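Cliltetti Dish Brush, Refill Head System
Sold by Uvcombe Kitchen Goods
Item 1124

We were slow to stock this one. Every dish brush that comes across our desk claims to be the last you'll ever buy, and most have splayed flat by August.

The Cliltetti has a beech handle and a head that twists off. Comes with 2 spare heads. The maker claims each lasts "up to" 6 months, a phrase we'd treat with suspicion. Ours managed about 2 before the outer bristles started to lean, and that was in a household with a dishwasher.

What it does well: pots, roasting trays, the inside of a tall glass. What it doesn't: anything with egg on it. The maker's colour card says "suitable for all cookware", but we wouldn't take it near non-stick without asking the pan's manufacturer first.

Heads are not interchangeable with the older Pladonano range, whatever the forums say. The Oksanen heads fit, but wobble.

Hand wash only. Stand it bristles down to dry or the collar goes grey.

Returns accepted on unused heads in the original wrap.

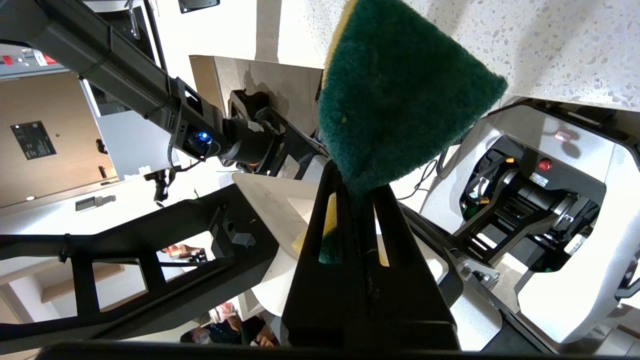
Grethe Hallgrímsson: Bought the Oksanen heads before reading this and yes, they wobble. Does the collar come off for cleaning, or is it glued?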